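Questions I Get About the Furniture (and Everything Else at the House in Stosville)

I rent out my late aunt's house in Stosville, furnished, mostly for stays of a month or longer. I'm Ntombi Rampersad, I answer all the emails myself, and after a few years of typing the same replies at 7 in the morning I finally put them on one page. If your question isn't covered, write to me! I don't mind. I just type slowly.

Is the house really furnished, or "furnished" with quotation marks?

Really furnished. Beds, tables, chairs, lamps, curtains, pots, plates, a kettle, a can opener that works. I once rented a "furnished" place in Mokgate that had a futon and one fork, and I've never forgotten it. You'll need to bring your clothes, your own towels if you're picky about towels, and whatever food you like. There's salt, pepper, oil and usually a jar of instant coffee I'm not proud of.

How old is the furniture?

Most of the wood pieces were my aunt's, and she bought dark wood all her life. She didn't care what was in fashion. Some of it is older than me and I'm not telling you how old that is. The mattresses are a different story — those get replaced, and both of the current ones are from after I took over the house.

So yes, you'll find little marks on things. I wax the wood twice a year and I leave the small scuffs alone. A friend offered to sand everything down and paint it white, and I thought about it for maybe one evening.

What's in the bedrooms?

Each room has a bed, somewhere to hang your clothes, a chair and a lamp. The bigger bedroom gets the dark wooden nightstand, and the smaller one has a shelf by the bed that does the same job. If you need a desk in there, tell me before you arrive and I'll have the folding one moved up from the hall. It isn't pretty but it doesn't wobble.
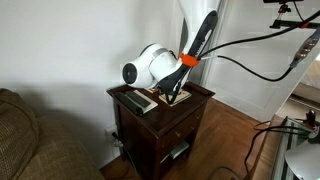
Can I move things around?

Please do, it's your home while you're in it. I have just a couple of requests. Lift, don't drag, because the floors are hardwood and they still dent if you look at them wrong. And get a second person for the big wardrobe. Hendrik Ngcobo, who lives two doors down, has helped more tenants shift that wardrobe than I can remember, and he'll take payment in banana bread.

You don't have to put everything back the way it was when you leave. I actually like seeing what people come up with. One couple turned the dining table sideways so they could both see the garden at breakfast, and it's stayed that way ever since.

Do I need to use coasters?

Yes. Sorry! I'm relaxed about nearly everything else, but a wet glass on waxed wood leaves a white ring, and I'm the one who has to get it out. The coasters are in the drawer by the stove. If you do end up with a ring, don't panic and don't scrub it. Rub in a little mayonnaise, leave it overnight, wipe it off in the morning. It sounds ridiculous and it's worked for me most of the time. If it doesn't work, just tell me and I'll deal with it.

What should I clean the wood with?

A dry cloth is plenty. For sticky spots, use a barely damp cloth and then dry it right away. Please don't use the spray from under the sink, which is for the bathroom tiles and has a lot of opinions about varnish. I had a tenant (a lovely man, very thorough) who sprayed the whole sideboard with it every Saturday, and the top went cloudy. I spent most of August fixing it.

Is it bright inside? The dark wood worries me a bit.

I get this one a lot, and I understand. The walls are pale and the windows are a decent size, so the dark pieces don't make it gloomy, at least not to my eye. The kitchen gets the morning and the living room gets the late afternoon. If you work nights and want to sleep during the day, ask for the blackout curtains. I keep a set in the closet and they take ten minutes to hang.

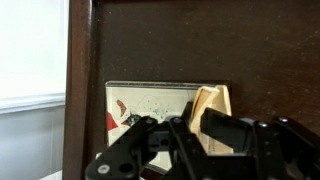 Dark wood next to the pale wall and white trim.

How much is the rent, and what does it cover?

Rent is 2236 a month. That covers water, trash pickup and internet. Electricity is separate and goes by the meter, so if you run a heater in every room all winter you'll notice it. I ask for one month as a deposit and I send it back within 16 days of you handing me the keys. It's usually faster than that, but 16 is what the lease says, so 16 is what I'll promise.

Will you keep my deposit over scratches?

No. Small scratches are just what happens when people live in a house. I'd keep part of it for something like a burn, a broken chair leg that got hidden behind the couch (yes, really) or a missing lamp. Before you move in we walk through together and write down what's already marked up. It takes around 18 minutes if we don't stop to chat, and we'll stop to chat.

Can I bring my own furniture?

A few pieces, sure. There's room for a desk, a bookcase, a crib or a favorite armchair. If you want to bring a whole bedroom, I'd have to put my aunt's things in storage at Bredis, and that costs extra. I'll give you the price up front so you can decide if it's worth it.

Are pets okay?

Cats and older dogs, yes. Puppies are a maybe — it depends on how they feel about table legs. Fish are always welcome, but the tank has to go on the floor stand in the living room, as none of the cabinets were built to hold that much water.

Would you ever sell any of it?

People ask about the dining table more than anything. No, sorry. If I ever do clear things out, I'll email past tenants first, so stay on the list if you're interested.

How do I book a visit?

Send me an email with a couple of times that suit you. Late afternoons are easiest. Park on the street side, come in by the blue gate, and knock loudly, as the doorbell only works when it feels like it.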